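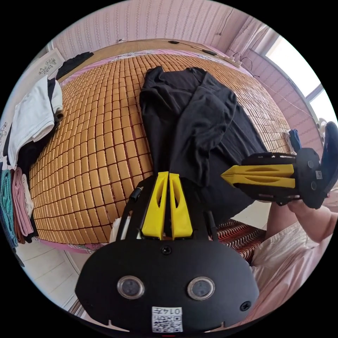
Figure 7.1 Two grippers with yellow fingers, one held out over a bed.

Chapter 7
Currency in Online Games

7.1 Scope of the chapter

Chapter 6 dealt with items as records in a database: how they are created, owned, moved between players and deleted. Currency is treated separately. A sword has a level, a durability value and an owner, and two swords may differ. One gold coin is the same as any other, so the server stores only a balance. This makes currency cheap to store and easy to produce in very large amounts, and most of the faults described below follow from that.

After working through the chapter the reader should be able to draw a flow diagram for the currency of a small online game, calculate the net daily change in supply, and say which entries in the diagram depend on the number of players logged in and which do not. Section 7.6 assumes the material on transaction logs in Chapter 4.

7.2 Terms

A source is any rule that adds currency to the game. Usual sources are monster drops, quest rewards and the sale of items to shopkeepers run by the server.

A sink is any rule that removes it. Repair charges, travel fees, auction fees and crafting costs are sinks.

A transfer moves currency between two players and leaves the total unchanged. Trading, gifts and guild deposits are transfers. An auction sale is a transfer with a sink attached: the buyer pays the full price, the seller receives the price less the fee, and the fee is deleted.

The supply is the sum of all balances, including those of accounts that have not logged in for some time. The active supply counts only accounts seen within a stated period. In this book the period is 30 days unless the text says otherwise. Students often confuse the two. A large balance on an abandoned account has no effect on prices until the owner comes back.

7.3 A worked case: Ament

Ament was a small text-based trading game opened in 2004 by Ronaldo Portela and Janaína Furtado. It had one currency, the skosa, and one server. In its first month it had 542 active accounts. Each new account was given a starting balance, and no limit was placed on how many accounts a person could open.
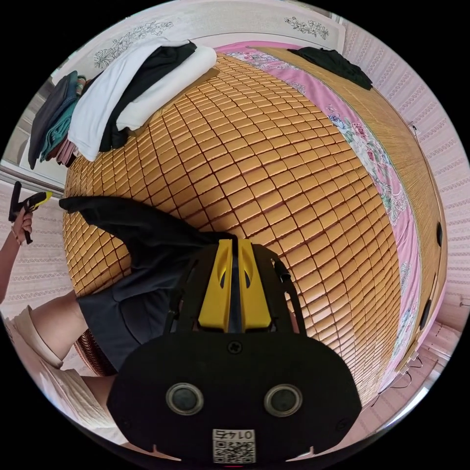
The daily figures for a typical account in that month were as follows. Sources added 2260 skosa, nearly all of it from selling ore to the harbour shop. Sinks removed 2000 skosa, chiefly through ship repair and harbour dues. The net change was therefore 260 skosa per account per day. For the whole active population this gives

542 x 260 = 140,920 skosa per day

The designers regarded this surplus as small, and on a single account it was. Its effect appeared in the player market, where the stock of rare hulls was fixed by the game rules. Prices for hulls rose in every week of the month. Prices in the harbour shop were set in the server code and did not move. New players could still afford basic goods but could no longer buy a hull from another player.

Two remedies were proposed. Heloísa Aguiar, who maintained the server, suggested raising repair costs for all ships. Portela preferred a fee on hull sales, charged as a percentage of the price. The first is a fixed sink: it takes the same sum from a rich player as from a poor one. The second is a proportional sink and grows with the price level. Section 7.4 compares them using the same starting figures.

Note that the calculation above uses an average. The distribution of income between accounts was not recorded in the first month, and a few accounts run by scripts may have produced a large share of the ore. Scripted accounts are covered in Section 7.7.

Review before continuing: the definition of a transaction (4.2), rollback after a server fault (4.5), and item duplication (6.8).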